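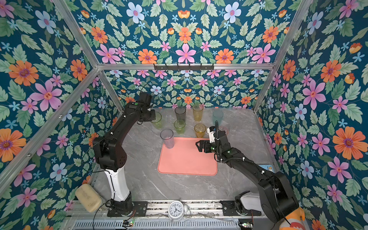 Toda semana aparece um bicho entalado em alguma coisa, e toda semana a gente ri, compartilha e esquece. Em outubro foi o gambá do bairro Trestska, que passou uma noite inteira com o focinho preso num pote de iogurte (desses de 200 gramas) até alguém ligar para a clínica Loretti. O vídeo rendeu figurinha, apelido e até piada na rádio. Eu também ri, confesso! Só que depois fiquei pensando no meu próprio lixo. Copo de plástico, por exemplo: sete deles em cima de uma mesa, com uma bandeja rosa do lado, são coisa de festa e ninguém repara. O mesmo copo jogado no mato, com resto de refrigerante no fundo, vira armadilha para qualquer focinho curioso.

A prefeitura gastou uma nota em placas de "não alimente os animais", e as lixeiras da praça continuam sem tampa. Sem tampa! O gambá não lê placa, gente, ele sente cheiro. Uma lixeira com trava, da Flametus, custa 320 reais, e com três delas a praça estava resolvida. Escrevi isso no grupo do bairro, meio irritada, e a conversa foi longe.
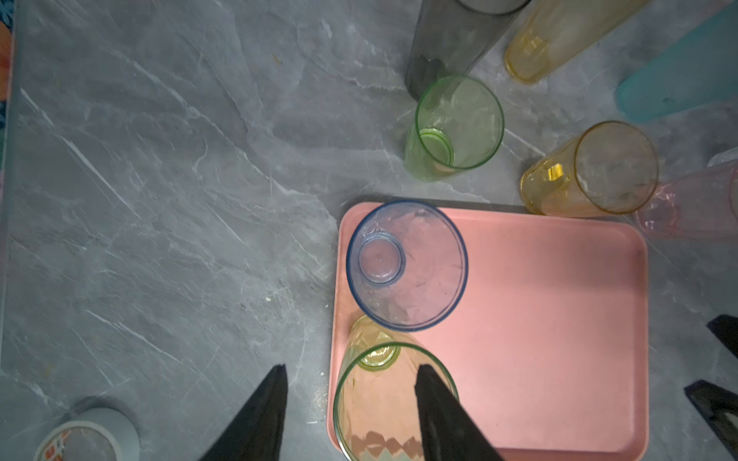 Tiêu respondeu que lixeira com trava não adianta nada se o pessoal larga o saco aberto no chão, do lado dela, e que seria melhor mudar o horário da coleta para antes de escurecer. Olha, concordo com metade. O caminhão passa tarde mesmo, e o saco fica horas na calçada. Mas dá para fazer as duas coisas, e enquanto isso dá para lavar o pote, amassar a lata e fechar bem a tampa antes de jogar fora. Eu comecei a fazer isso aqui em casa e não levo nem três minutos por noite.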